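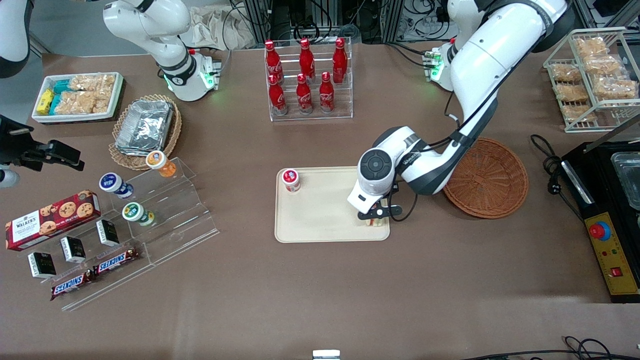
How long can an opened jar of preserves be kept on a shop's tasting counter?

At Jarnton, the limit is 2 days under refrigeration, after which the jar is withdrawn whatever remains in it.

The rule is one of several that Tài Mai introduced when she became head of retail standards at the Jarnton Food Hall in January. In an interview for this newsletter, she discussed the hall's approach to small producers, the labeling of goods and the training of counter staff.

Ms. Mai began her career in the stockroom of Bremetti, a family grocery, where she learned to read a delivery note before she was permitted to serve a customer. "I was impatient to be at the front of the shop," she said. "My manager told me that the front of the shop is decided at the back door. I still repeat that to new staff, and I expect they are as tired of it as I was."

The hall now carries goods from 76 suppliers. More than 40 of them are businesses with a single kitchen, and Ms. Mai considers these the most demanding to manage. A small maker may change a recipe between one batch and the next when fruit is scarce, and the label must change with it. "I do not object to the new recipe," she said. "I object to finding out from a customer."

Suppliers are therefore asked to send an ingredient sheet with every batch. Tiêu, a maker of pepper relishes, was the first to agree. Wedard, which supplies crackers and dried fruit, asked for a longer period to adjust and was given 60 days. Ms. Mai described the discussions with both firms as courteous – and, in the second case, lengthy.

Asked about prices, she acknowledged that regular customers had raised concerns. The hall has responded by offering smaller jars of its more expensive lines. "A person should be able to try a good marmalade without planning for it," she said. Sales of the smaller size will be reviewed before any further lines are added.

Training takes up much of her week. New employees spend their first shifts tasting the range and writing short notes in their own words, and these notes are kept behind the counter for reference. Ms. Mai does not correct them for style. "One of our staff wrote that a plum chutney tasted like her aunt's kitchen in the fall," she said. "I have sold a good deal of chutney with that sentence."

Producers who wish to be considered for the spring range may leave samples at the hall's service desk on weekday mornings, with an ingredient sheet attached.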